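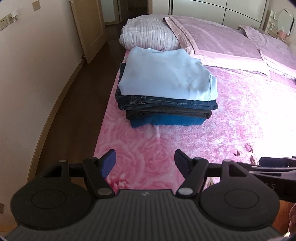

Most people who fold laundry do it wherever there is room, and in most homes that means the bed. It is the biggest flat surface in the house, it is at a fair height if you kneel or perch, and it has to be cleared before anyone can sleep. The usual method is to tip everything out at once and work through it, building a stack in the middle of the blanket as you go. On a thick pink one with a raised rose pattern, a stack will stand well enough as long as the heavier things go at the bottom. On a slippery eiderdown it will lean, and sooner or later somebody sits down and the job starts again.

Hildegard Kasten has been thinking about this for longer than most. She ran the linen room at a small hotel in Mukberg for 18 years, and now teaches an evening class in Famham on looking after clothes and bedding. There are 20 places and the May class was full before the posters went up.

"People want to be shown a fold," she says. "I make them wait for it. First we talk about where the clothes are going to live."

Her point is that a fold should fit the shelf. She asks everyone to measure the inside of their wardrobe before the first class and to cut a piece of card to the depth of one shelf. Jumpers, T-shirts and nightclothes are folded to the card. Trousers are halved lengthways and then folded in three. Anything that doesn't come out to the right size is shaken out and done again, which takes less time than moving a bad pile about for a week.

She is less strict about the order of work. Some of her pupils sort by person and some by type of garment. Kasten sorts by shelf, bottom one first, so that the stack on the bed can be carried over and put away from the top down. She doesn't pair socks at all until the end, and she won't iron anything that is going to be under a jumper.
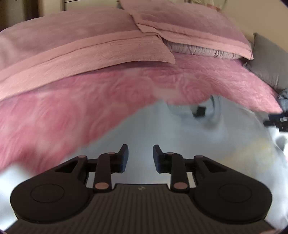 Dinesh Joshi

Bedding gets a class to itself. Layers are pleasant to sleep under but they need somewhere to go during the day, and in a small bedroom there is often only the bed. Kasten's advice is to fold the spare quilt into a block and leave it at the head with the pillows, with the fold facing the foot of the bed so the loose edges are out of sight. One blanket stays spread to keep dust off the sheet. She airs the lot on Sunday morning, window open, covers thrown right back — an hour in winter, longer if it is dry out.

Embossed blankets, the soft sort with a pattern pressed into the pile, need a bit more care. She washes hers cool, with half the usual powder and no softener, and dries them over two lines so that the weight is shared. Once dry they are brushed with the flat of the hand in one direction. Tumble drying on high is what ruins them, in her view, and she has brought a flattened one to class to prove it.

Storage bags are the other subject that always comes up. Kasten uses old cotton pillowcases, one complete set of sheets in each, and writes the bed size on a luggage label tied to the corner. Her neighbours the Buschmanns do the same with tablecloths. Plastic is kept for moving house.

The class runs again in the autumn in the upstairs room on Rustimer Street, and pupils are asked to bring their card, a tape measure and one item they have given up trying to fold. Last time it was nearly always a fitted sheet.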